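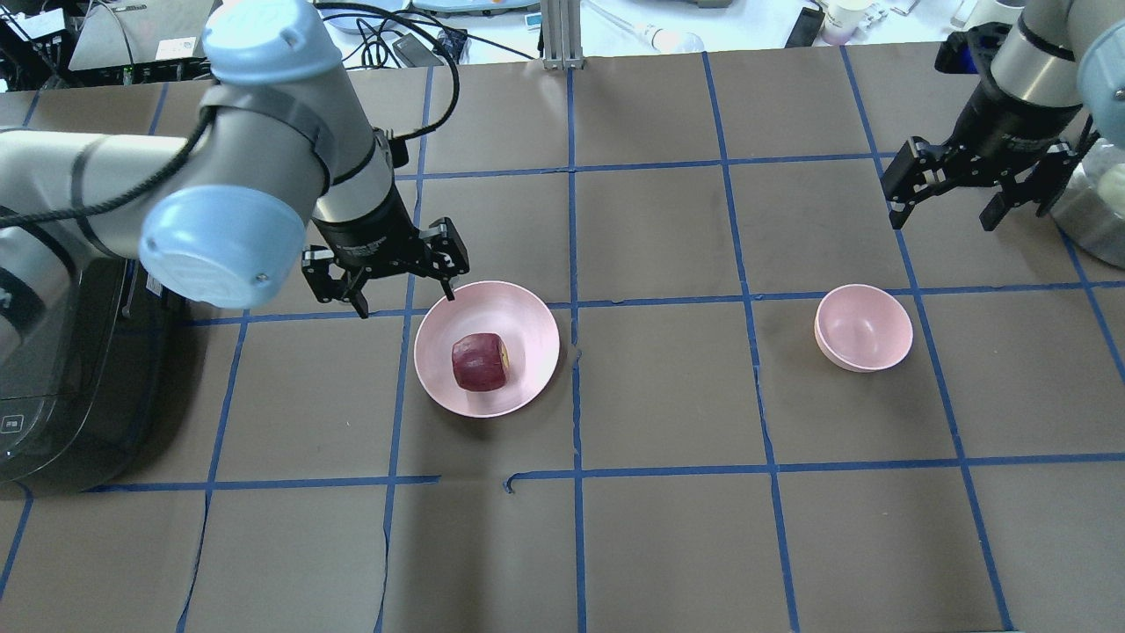
**Ludmila Hubáček**, doctoral researcher, Ridska

**Figure 3.** The two-arm cell during the fruit task, with the apple on the plate and the bowl to its right.

### 3.2 Collecting demonstrations

All demonstrations were given by remote control. The operator sat beside the cell and moved a pair of hand-held leader arms, and the robot's arms copied their joint angles. We tried guiding the arms directly by hand in May, but the operator's sleeves and hands kept entering the camera view, so those recordings were dropped.

The table is covered with paper and marked out in squares with blue painter's tape (Figure 3). We used the squares to set start positions. Before each trial a script named one square for the plate and another for the bowl, and the operator placed them by eye. The tape was laid by hand and the squares differ a little in size. We did not correct for this, as the policy never receives the grid as an input.

Pylyp Sirko and Ankica Halilović recorded 815 demonstrations between them. Each began with both grippers open above the table and ended when the operator pressed a foot pedal. We removed 54 in which the apple was dropped or the plate was pushed more than one square. A further 14 were lost to a logging fault.

New operators practised on a separate set of objects first. Their practice runs are not part of the training data, and are discussed in Section 5.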